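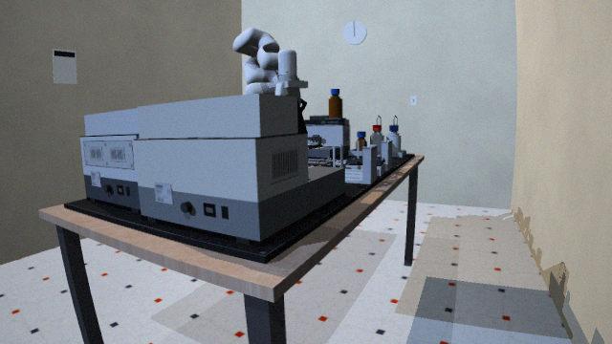
Moving from teaching to a lab tech job at 41, am I nuts?

ghizlane_e
Posted Monday, 7:12 pm
Hi all, long time reader, first post. I've taught middle school science for most of my adult life and I'm worn out. I still like the kids. What I don't like is the grading at 11 at night, the parent emails, and the new pacing guide we get every single August. A small water testing lab near me, Nirkska, has an opening for a bench tech and I've had a phone call with them already. The pay is lower to start. After taxes I'd be down 1149 a month, which made my stomach flip when I wrote it on the back of an envelope. My husband says we can do it if we quit eating out and keep the old car going. Has anybody here made this kind of jump? Did you miss your summers?

belkadi_w
Posted Monday, 7:40 pm
I did it, went from high school chem to a food lab. Best thing I ever did for my sleep. When I go home the work stays there. Summers, yeah, I missed them like crazy the first year, mostly in July when my teacher friends were posting lake pictures. Second year I hardly thought about it.

Ask them about the shifts before you say yes to anything. Mine told me "days" and that meant 6 am.

obi_runner
Posted Monday, 8:05 pm
I'm going to be the grump here. That is a big pay cut! You say worn out, but worn out in April is every teacher I've ever met. Would you feel the same in October? I left the classroom in a bad spring, and I was back two years later with less seniority and a worse room. Please don't decide this before school lets out.

ghizlane_e
Posted Monday, 8:21 pm
obi_runner, fair, and my sister said pretty much the same thing. But I felt this way last October too. I have the texts to prove it, lol.

belkadi_w, 6 am sounds fine to me, I'm up at 5 with the dog anyway. Did they make you take classes first?

belkadi_w
Posted Monday, 8:33 pm
Nope, they trained me on the job. I shadowed somebody for 3 weeks and then had a checklist to get signed. The paperwork was harder to get used to than the bench stuff. You write down EVERYTHING, with initials and the time, and if you goof you draw one line through it and initial that too. A teacher will be fine.

HalaZ
Posted Monday, 9:02 pm
Jumping in from the hiring side (different industry, I run a small office). Ask for more than they offered. Seriously. People coming out of teaching never ask, they're so used to a salary chart where you find your row and that's that. Worst case they say no and you're right where you started.

Also look hard at the health insurance. A cheap plan with a giant deductible can eat you alive, and if you've got kids on yours that matters more than the hourly rate.

obi_runner
Posted Monday, 9:10 pm
Agree with Hala on the insurance. And the pension! How close are you to being vested? In my state I'd have left real money on the table.

ghizlane_e
Posted Monday, 9:26 pm
Already vested, thank goodness, I checked that first. Insurance I have not checked. Two kids, one with braces coming up, so that's tomorrow's homework.

Hala, I would rather eat chalk than ask for more money, but okay. What do I even say?

HalaZ
Posted Monday, 9:41 pm
"I'm excited about this, is there any room on the starting rate?" Then stop talking. The quiet part is awful and you'll want to fill it. Don't!

fadwa_ah
Posted Monday, 10:15 pm
Kind of disagree with everyone telling her to wait or haggle. Small labs don't hire that often, and if you come in playing hardball they may just go to the next person. I'd ask for a raise review at six months in writing instead. That's what I did and I got it.

Also, bench work is a lot of standing and a lot of the same thing over and over. I love it, I put my brain in neutral. My cousin lasted 4 months because she missed having people to talk to. You've been in a room full of 12 year olds all day, so think about which one you are.

ghizlane_e
Posted Monday, 10:38 pm
Oh, a quiet room sounds like a vacation right now. But that's a good point, I do talk a lot. I'm going to ask if I can come spend a morning there before I answer them. Off to bed, I have a stack of volcano posters to grade before first period.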